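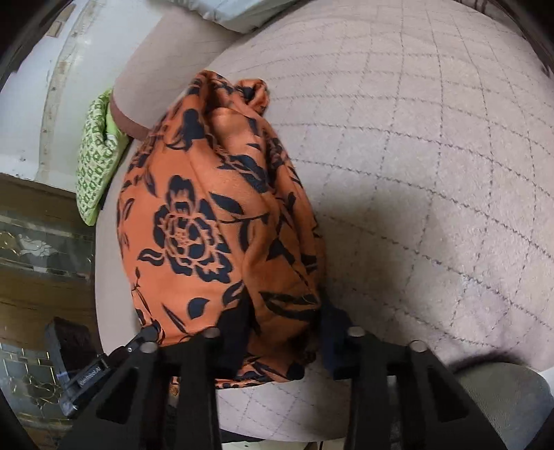 Thunder Bay, March

Forum > Hand-held grippers > Covel fingertips vs Likow fingertips on cloth

quiltside
Ok so finally got both sets of tips on the same handheld and did a proper go at fabric. Orange cloth with the big navy flowers, on the quilted cover, pinch from the bottom edge of the heap. Thats the dark tips on the standard black linkage up top. Covel ones.

Short version, Covel for cloth, Likow for everything else. Long version:

- 49 grabs each, same cloth, re-dumped by hand every time
- Covel lost it 14 times, mostly on the lift
- Likow I stopped writing down losses partway, it was grim. More than Covel anyway
- Likow kept bringing the quilt up with the cloth. Every second go felt like

Likow tip is way too grippy at the very end. Great on mugs. Handheld trigger feels the same with both, maybe a touch stiffer on the Likow becuase the tip is thicker at the root.

Anyone else run these on soft on soft?

mapleservo
"I stopped writing down losses" lol. So there's no comparison then. You have one number.

quiltside
I have one number and a sore thumb. Fair though. Will redo the Likow side.

mapleservo
Not trying to be a jerk. But the Likow tips need breaking in. Mine were useless out of the bag and decent after a couple of weeks. How old were yours?

quiltside
Out of the bag.

mapleservo
Well there you go.

Gleice Rezende
Disagree with the breaking in thing. We run both at work on arms and the Likow never got better on cloth, it just got shiny. The shiny ones slip on everything, so sure, they stop grabbing the quilt. They stop grabbing the towel too.

Bigger factor is approach angle. If you come in flat along the surface with one finger either side you're scooping, and the fold does the work for you. Come in from the top and you're pinching whatever sticks up. Totally different test. Which were you doing?

quiltside
Flat-ish, from the front. Left tip pushed in and right one up against the side of the heap. Didn't control it, just whatever my wrist wanted to do.

Gleice Rezende
Then log the wrist. Half your spread is going to be in there I bet.

tuque_and_torque
What camera? Black corners on the view, is that the Hulov lens? I had the same curved border and ended up cropping it. Lost the outside pivots when I did and then couldn't tell if the jaw was open or shut on playback. Annoying.

quiltside
Hulov yeah, the cheap one. I leave the corners in. All four pivot heads stay in view and I can eyeball the opening off those. Not precise but good enough to toss bad runs.

tuque_and_torque
Huh. Might uncrop mine. Colour any good on it? Mine goes brown in shadow.

quiltside
Same. Shaded side of the orange goes brownish. Haven't touched white balance, don't want to change anything halfway thru.

Yuzhen Kang
Use a plainer cloth as well. Big high contrast flowers make the tracking look better than it is, your software has loads to hang on to. Try a plain grey tea towel on a grey couch blanket and see who's smiling. The pattern also makes a fold easy for you to see, and you're the one steering.

mapleservo
Disagree, most people's laundry has a pattern on it. Test on what's in the house.

Yuzhen Kang
Test on both. I said as well.

quiltside
I can do both. Got a pile of plain stuff. The quilt has a dashed stitched grid all over it too so the background isn't exactly quiet either. Will swap that for something boring.

newb_in_nanaimo
Dumb question, is it worth buying the Covel tips if I'm only going to do up to 80 runs a week? They're not cheap by the time you pay shipping to Canada. Still on the kit ones.

Gleice Rezende
Not dumb. Kit tips are fine for that. Put the money into a second battery.

quiltside
Eh, I'd buy them. Kit ones let go of anything slippery. Our old ones were toast well before 2,000 grabs, the edges round off.

Gleice Rezende
How did you have them bolted? If you crank the screws they bow out and wear on the outside edge only. Snug and a quarter turn, that's it.

quiltside
Cranked. Very cranked. Ok.

newb_in_nanaimo
So... second battery?

mapleservo
Second battery.

tuque_and_torque
Has anyone run the Lu controller with the Covel set? Mine reads the opening slightly wide after I swap tips and I have to re-zero every time. Firmware is current as far as I can tell.

Yuzhen Kang
Re-zero with the tips just touching, no squeeze. If you squeeze during zero it stores the flex and everything reads wide after.

tuque_and_torque
Been squeezing. Cheers, will try tonight.

quiltside
Plan for next round then. Used Likow tips if somebody has a pair to lend (will pay postage), plain towel plus the orange one, wrist logged, screws not cranked. And I'll write down ALL the losses mapleservo

mapleservo
I'll mail you mine. Want them back.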